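2026-07-28

We use cookies to remember your preferences and to keep this journal running. Accept | Manage settings

Slept badly, up early, and for once I didn't waste the morning on the phone. I had promised Despina Psarras back in May that I would do something about the wire, and it has sat on my conscience all summer like an unanswered letter. Everything had ended up in one big carton from Kernden, brown and blue and white all knotted into each other, and every time I wanted a short piece I would pull at an end, get a fistful, sigh, and shove the whole lot back under the bench.

So today it was baskets, one color to each, which is how my grandmother kept her yarn, and she never lost her temper over a sweater in her life (or so my mother always told it). Harriet Kincaid thought we should sort by length instead, and we went back and forth over that through two cups of coffee, very good-naturedly, until she gave in and went off to answer her mail.

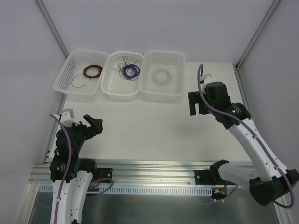
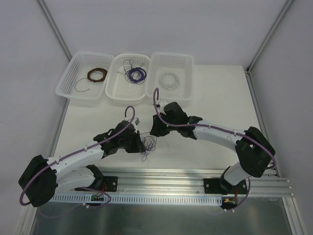
Brown on the left, the purply blue in the middle, white on the right.

The brown is my favorite. It makes such a tidy ring, and I don't even mind the tail that wanders off across the bottom of the basket. The blue is another story! It has loops standing up every which way, and I know I ought to take it out and wind it properly, but it's springy stuff and I'm not as patient as I was at breakfast time. The white is so pale against the white plastic that I can see myself hunting for it one evening with my nose practically in the basket. Juniper Mahmoud says to tie a bit of ribbon on it, and I may.

Trevor Fehr called after lunch about the Stodik order and kept me 27 minutes, most of it about his tomatoes. I do like him. He asked if I wanted the leftover green wire from his garage and I heard myself say yes, so that will be a fourth basket, and where it's going to go I couldn't tell you.

Soup for supper, the window open, a little rain. I still have to write to Despina and tell her it's done, apart from the blue.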